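Setwood Vending Hall Brings Back the Dime Soda, the Paper Cup and a Certain Amount of Foam

SETWOOD, December. The Mendes Refreshment Company will reopen the old vending hall behind the Setwood bus station this month, with 26 working drink machines that pour lemonade, root beer, cream soda, tomato juice and, for reasons of historical accuracy, a hot chicken broth.

The hall first opened when the buses ran late and the station had no cafe. The buses still run late. The cafe came and went twice in the meantime, and the machines sat behind a plywood wall through both of them, along with a weighing scale that told fortunes and a shoe-shine chair that has lost its left foot.

"I grew up in this room," said Zulema Quezada, who owns the Mendes Refreshment Company and bought the machines along with the lease. "My mother gave me two coins, one for a drink and one for the phone. I called her a lot less than she thought I would."

Visitors will buy brass tokens at the door and feed them into the machines, which accept them about as graciously as they ever accepted money. Each machine has been stripped, cleaned and given new water lines. The selector buttons are original, and so is the delay between pressing one and getting anything. The company looked into shortening it and decided that a child who has waited for a root beer enjoys it more. Adults may form their own opinion.

The recipes took longer than the plumbing. Mendes had the original syrup cards for the lemonade and the cream soda, both typed and both stained with what they describe. The root beer card was missing. Pascual Pereyra, the company's syrup maker, rebuilt it by serving trial batches to people who remembered the original, a group that agreed on nothing except that it used to be better.

"One man told me it tasted of licorice, and his wife told me he was thinking of cough syrup," Pereyra said. "They had been drinking it together at the same machine for years. I made it a little sweeter and they both took the credit."

The grape soda will not return. Pereyra made it exactly according to the card, tasted it, and put the card back in the drawer.

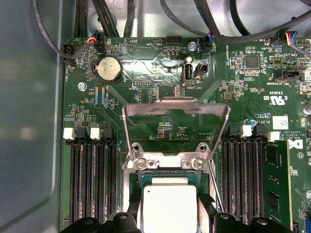 Mendes has kept the hall's look close to what regular riders will remember, down to the cream and maroon floor tiles and the sign asking customers to refrain from rocking the machines. The sign was widely ignored in its day. A second copy has been hung a little higher, where the people most likely to rock a machine are now expected to see it, having grown.

One old custom has been dropped. The earliest machines in the hall poured into a single glass on a chain, which each customer rinsed on a little fountain and left for the next. Many people speak of the shared glass with great warmth. When asked whether they would like to drink from it again, they tend to remember a bus. The glass will be on display in a case, chain included, and drinks will come in paper cups with the original pattern of blue diamonds. A drop-down cup that lands sideways may be exchanged at the counter for a fresh one and a few words of sympathy.

The chicken broth deserves a note of its own. It was sold from the machine nearest the door, between November and the first warm week of spring, and it shared a nozzle with the hot chocolate. Former customers describe the result in detail, often without being asked. The new machine has 2 nozzles. Mendes considers this the largest technical advance in the entire project and would like it mentioned.

The back wall holds a display of items found inside the machines during the work: bus transfers, hairpins, a wedding ring, foreign coins, metal washers filed down to the size of a dime, and a note reading "You owe me a cream soda." The ring can be claimed by anyone able to describe the engraving. The author of the note can claim one cream soda. Those who filed down the washers are welcome too, and will find that the tokens are a different size.

On opening day, the first 200 visitors will receive a free token and a printed fortune from the scale, which has been repaired as far as weight is concerned. The fortunes come from a fresh run of 1000 cards, reprinted from the old set with the wording untouched. Several of them promise a sea voyage. Setwood is a long way inland, and the company accepts no responsibility.

The hall will open every morning at 6:30, in time for the early bus to Delness, and close when the last bus has left, whenever that turns out to be. Entry is free. Seating is on the original benches, which were designed to discourage sitting and have aged well in that respect.

About the Mendes Refreshment Company

The Mendes Refreshment Company makes syrups and bottled sodas in Setwood and supplies lunch counters, fairs and one very loyal barbershop. It does not make grape.

Press contact: Zulema Quezada, Mendes Refreshment Company, Setwood. Reporters who wish to try the broth should say so in advance.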